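Pleller Cordless Stick Vacuum, Nine Months In
Posted Feb 8, 2021

I bought the Pleller stick vacuum in May after my old upright finally started smelling like burnt hair every time I turned it on. I paid 210 dollars on sale, down from 300, and I've used it nearly every day since then, so I feel like I can say a few things about it that you won't get from the folks who review it an hour after opening the box.

First, the good stuff. It's light! I have a bad wrist and I can carry this up the stairs with one hand while holding a laundry basket in the other (probably not what the manual recommends, but there you go). The head swivels really nicely under the couch, and the little headlights on the front are great for showing you just how much dust is hiding down there. I was a bit horrified the first night, to be frank.

On hard floors it's terrific. Cereal, cat litter, dried mud, all gone in one pass. On my low rug in the living room it does well too, as long as you use the high setting. On the thick carpet in the bedroom I have to go over everything twice and I still see lint, so if your whole house is carpeted I'd keep shopping.

Before this one I tried a Skirnix that my sister-in-law passed along to us. It had stronger suction, I'll give it that, but it was loud enough to send the cat into the closet and the trigger had to be held down the whole time. My hand would cramp before I finished the kitchen. The Pleller has a plain on/off button, and I can't tell you how happy that makes me.

Now, the dust cup. It's small. I empty it after every couple of rooms, and with a shedding cat it sometimes fills up sooner. The flap at the bottom pops open fine, but the hair wraps around the filter and you have to pull it out with your fingers. I do this outside over the trash can. Learn from me and check which way the wind is blowing.

It comes with 2 attachments, a crevice tool and a soft brush. I use the brush constantly, on lampshades and window sills and the tops of books, and it picks up all the crumbs and fallen petals around a vase without having to move everything first.

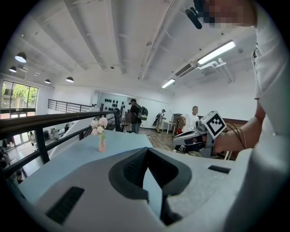 Battery and charging

On low I can do the whole downstairs on one charge. On high it quits before I'm done with the bedroom, and then it takes most of an afternoon to fill back up. The wall mount is just a plastic hook with two screws, and mine pulled out of the drywall the first week, so use anchors. The battery does come off for charging, which is handy if your closet has no outlet like mine.

Would I buy it again? At the sale price, yes. At full price I'd think harder, mostly on account of that dust cup. Replacement filters are easy to get from the Pleller site and they rinse clean under the tap, just let them dry overnight before you put them back in.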